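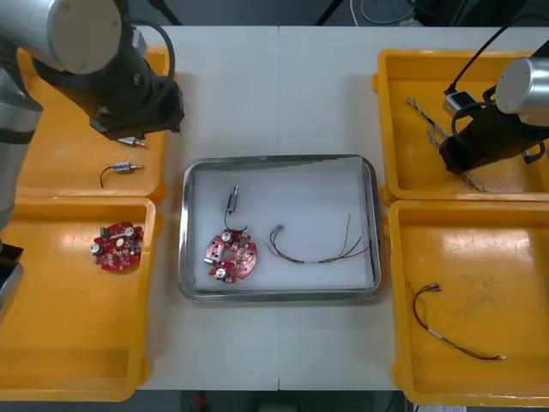
5 min read

Flumel opened its Sivside hall to visitors on 2024-08-27, and I went mainly because the invitation said a robot there had been "taught by hand" to kit parts. I have heard that line before.

The job on show was sorting parts between yellow bins and a steel tray. Round red circuit boards, wire harnesses, small connectors. Two arms do the work, and an operator steers both of them remotely while the system records every move. Each run is called a demonstration. They had 319 of them for this task and want 600 before they train again, which tells you something about how the first training went.

I got a turn at the controls. Boards are fine. They're stiff and they stay where you put them. Harnesses are miserable: you pinch one end and the other goes where it likes. I dropped mine twice and was told my bad runs would be thrown out. I asked who decides what counts as bad and got a vague answer.

Then came the part without a driver. It managed a board, then spent 5 minutes on a harness before somebody stepped in. The guide said the software, Yook, had been much worse in May. Maybe so. I asked for a success rate and was offered a brochure.

Itow, two halls down, does the same kitting with people at benches. They let me time a tray there, and I would have liked to do the same at Flumel. The shuttle back leaves from gate 309, on the far side of the parking lot.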